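Subject: Re: [marino-parents] School form for shot records, again

On the marino-parents list, someone wrote:
> Does anyone know if the Mukley district still takes the paper
> exemption form? The office told me it has to go through Prilo now,
> but the law they quoted me doesn't mention any website. My son
> starts in December and I'd like this done before then.

Hi all,

I went through this exact thing last fall, so let me save you a few phone calls! The paper form is still good. The state rule (I printed the whole thing, all 119 pages, my poor printer) says the school has to accept a signed statement "in writing," and paper sure counts as writing where I come from. Prilo is just the company the district pays to store the records. The lady at the front desk didn't know that either, and she was very nice about it once I showed her page 8.

What bugs me more is the privacy part. When you sign up on Prilo you click through an agreement that lets them share the record with "partners," and I couldn't find a list of the partners anywhere. I wrote to them twice and got the same canned reply both times.
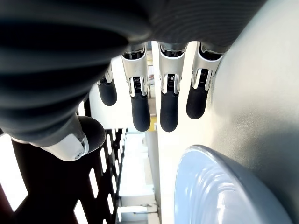 So I took it to the board meeting in Notulholm. They give you three minutes to talk, and I had way more than three minutes' worth (no surprise to anyone on this list). The board did say the contract comes up for renewal and they'd look at the sharing language. We had 465 signatures on the petition by then, mostly from parents whose kids are up to date on every shot and who still don't want a private company passing their records around.

If you go the paper route, make a copy and ask them to stamp it with the date. They have 10 school days to answer you. Mine took nine.

I can scan the form if you need it, just write me off list.

A Marino mom of two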